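Slide 1 – Title
Wrist cable faults on small printed arms. Abundio Escobedo, with log analysis by Adel Tazi. Say who did what, then move on.

Slide 2 – The fault
Task: pick up a block, set it on a pad, release, go home. In November the gripper began to open in mid-travel. The Prellum controller logged no error. The joint servos held position, so from the outside the arm looked healthy.
Pause before giving the rate: 4 drops in 200 cycles.

Slide 3 – The task
Keep this one up while explaining the load path. Closing on the block is the easy part. Pressing down on the pad puts the highest current through the gripper servo.
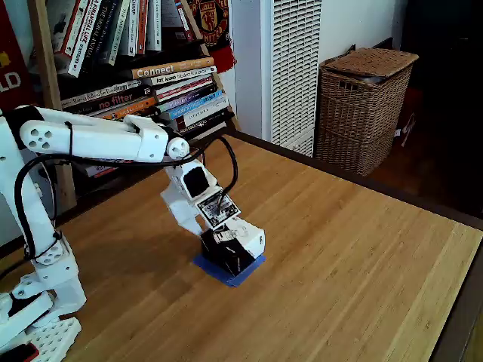 Why did the controller log no error?
It polled the gripper servo only at the start and end of each move, and the servo had restarted and was answering again by the second poll.

Slide 4 – Cause
One conductor in the wrist cable had broken inside its jacket. It made contact at most wrist angles and opened at full bend. Hicham Tawfik found it with a meter while turning the joint by hand. Mention that two servos had been replaced by then – both were fine.

Slide 5 – Changes
Longer service loop at the wrist. Status poll every 100 ms during moves. Any servo restart now stops the arm and needs a manual reset.

Slide 6 – Still open
Cable life at the new bend radius is unknown. Boris Koubek is running the test on the Kuvdale rig, 24 hours a day. No figures to show yet. Take questions on the polling change first.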